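When a gripper won't let go: sorting out a stuck jaw on the hand-held pair

May 2, 2021

I fold shirts for robots. Well, I fold shirts with a pair of hand-held grippers so that a robot can learn from the recordings, and after 58 shirts on the Vovstead project I had my first proper fright. The right jaw closed on a collar and stayed shut. I let go of the trigger, nothing. I then did exactly what you shouldn't and yanked it, which tore the collar seam and knocked the jaw out of line. So I've written down what I do now, in case yours plays up too!

Before you start

Clear yourself a bit of bed and keep both grippers where you can reach them. I lay mine at the near side with the blue cloth between them, and the phone goes up by the headboard, well out of the way. If you've got a cable running past the bed frame, check your feet aren't in it (ask me how I know).

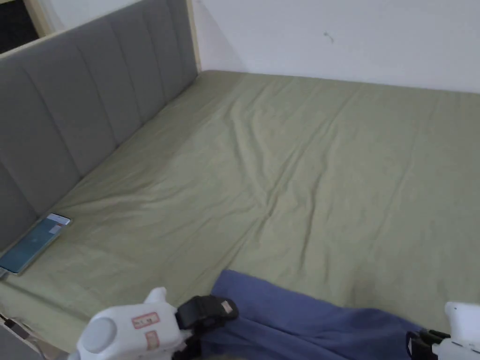
Step 1: Stop pulling

Take your finger off the trigger and hold the gripper still. The Rondance grippers we use will keep trying to close for 20 seconds after they lose track of the trigger, and tugging makes them grip harder. Wait it out. It feels like ages.

Step 2: Give the cloth some slack

Bring your other hand in from the side, never from the front of the jaw, and push the cloth towards the gripper until it droops. Collars are the worst for this, what with all those layers. If you've got hold of the shirt at both ends, let go with the working gripper first. 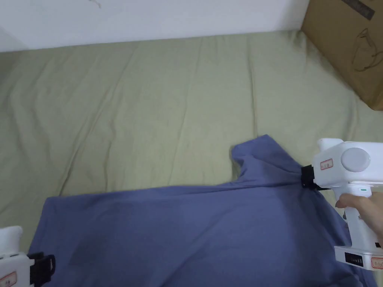 Right jaw on the collar, left one down at the bottom corner of the shirt.

Step 3: Power off, then open by hand

Switch off the stuck gripper and count to 13 (my own superstition, ten would do). Now ease the jaw open with a blunt plastic spatula. Please don't use your fingers. I did on the first go and had a blood blister until the weekend.

Step 4: Look for fluff

Mine had a wad of lint and a bit of thread wound round the hinge. Tweezers got most of it, and a soft toothbrush did the rest. Don't squirt oil in, it only collects more fluff and it'll mark the next shirt.

Step 5: Test on a rag

Open and close it on an old tea towel, some 43 times if you've the patience. If it sticks even once, put it aside and carry on with a spare. Bin the recording from the bad fold as well, or the robot will learn to yank, just like me.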